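Kusuma Book Swap to Open Traveling Shelves Across the Valley This Spring

Readers will be able to pick up a free book, pass it along and follow where it goes next

KUSUMA – The Kusuma Book Swap is putting its books on the road! Beginning in March, the group will place 16 public swap shelves in laundromats, bus shelters, diners, barber shops and one very willing bait store, all of them free to use and open to anyone who walks in. The project is called Clillo, and it is the biggest thing the group has tried since it started trading paperbacks at a single table in the Avus Street Community Hall.

Every book on a Clillo shelf carries a small printed label inside the front cover with a number on it. A reader who finds the book can type that number into the Clillo page, see where the book has been, leave a few lines about it and say where it is headed next. Then the book goes back out into the world, on the same shelf or a different one, on a park bench, or in the seat pocket of a train to somewhere far away.

"I left a mystery novel in a coffee shop years ago with my email address written inside, and a woman wrote to me from a ferry," said Anjani Yusof, who founded the Kusuma Book Swap. "She had loved it and hated the ending, and we argued about that ending for a month. I have wanted to give other people that same feeling ever since, and now we get to do it with a whole valley full of readers."

The first batch of labeled books has been gathered from members' homes, from two school library clear-outs and from the estate of a retired bookseller whose family wanted the collection to be read and not stored. There is a lot of crime fiction (there is always a lot of crime fiction), along with cookbooks, westerns, poetry, picture books, a long run of science fiction magazines and a surprisingly good section on beekeeping. Books in Spanish, Polish and Malay will be on the shelves from opening day, and the group would love to add more languages.

The shelves themselves were built by Justinas Krūmiņa, a longtime member who took over the design after the first try proved too heavy to lift. His version packs flat and goes together without tools, and it can stand in a corner or hang on a wall. Each has a deep bottom row for children's books, so the smallest readers can reach them without help.

"People kept asking me for doors and locks," Krūmiņa said. "I said no doors. If a book disappears, good, it found somebody. I do worry about rain at the bus shelters, so those ones have a roof that sticks out farther than looks right. You get used to it."
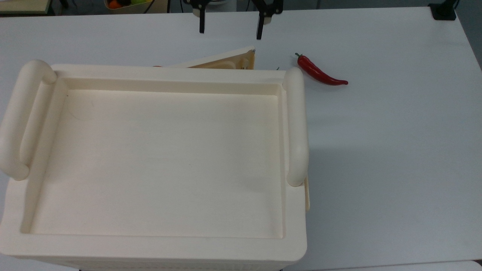
Do I have to bring a book in order to take one?

Anyone may take a book at any time, with or without leaving one behind. Bringing something to share is welcome whenever you happen to have a book you are done with.

Labels will be available at the Avus Street hall and at the counter of every business that hosts a shelf. They come in sheets, and readers can take as many as they need for books they plan to release on their own. A book does not have to start out on a Clillo shelf to be part of the project. Members have already promised to leave labeled copies at trailheads, in hotel lobbies and, in one case, at a cousin's wedding.

No account is needed to look up a book or write an entry. Readers who want to keep a list of everything they have found and released can sign up with a nickname and an email address, and they will get a short note each time one of their books turns up. Entries can be as long or as short as the reader likes. The test entries so far range from a full page on a sea voyage memoir to "my dog chewed this, sorry."

To kick things off, the group will hold a release walk in March. Walkers will meet at the hall at 10 a.m., choose up to 2 books each from the tables and set out along the creek path toward the old Stimilon depot, leaving books wherever they please along the way. The walk takes 90 minutes at an easy pace, with a stop for hot drinks and pie at the depot. Strollers and wheelchairs can manage the whole path, and a shuttle will bring back anyone who would like a ride. Those who want to play hunter can start from the depot end and see what they can find coming the other way!

The Stimilon depot will also house the project's sorting room, where donated books are checked over, labeled and sent out to the shelves. Help is welcome there in the afternoons, and no experience is required. Yusof does give fair warning that sorting goes slowly, as nearly everyone who comes in to label books ends up reading the first chapter of something.

Donations of used books in readable shape can be dropped off at the hall during open hours. The group can take hardcovers, paperbacks, comics and large-print editions, and is especially short on large print and on board books for babies. It cannot accept encyclopedias, phone books, or anything with mold. Textbooks are fine if they are ones a person might pick up for fun – the beekeeping section, for instance, began with a single college textbook that has now been borrowed by half the membership.

Businesses that would like to host a shelf in a later round can put their names down now. A host needs a dry spot the width of a doorway and a willingness to straighten the books now and then. Hosts pay nothing, and the group restocks each shelf every other week.

A map of all the opening shelves will be posted at the hall in February, and printed copies will be tucked into the books themselves as bookmarks.

About the Kusuma Book Swap

The Kusuma Book Swap is a club for people who like to read books and give them away. It meets in the evening at the Avus Street Community Hall, where there is tea, a very long table and no assigned reading. New members and curious visitors can come to any meeting, and children are welcome with an adult.

Media contact: Anjani Yusof, Kusuma Book Swap, Avus Street Community Hall. Interviews and visits to the sorting room can be arranged through the hall's front desk.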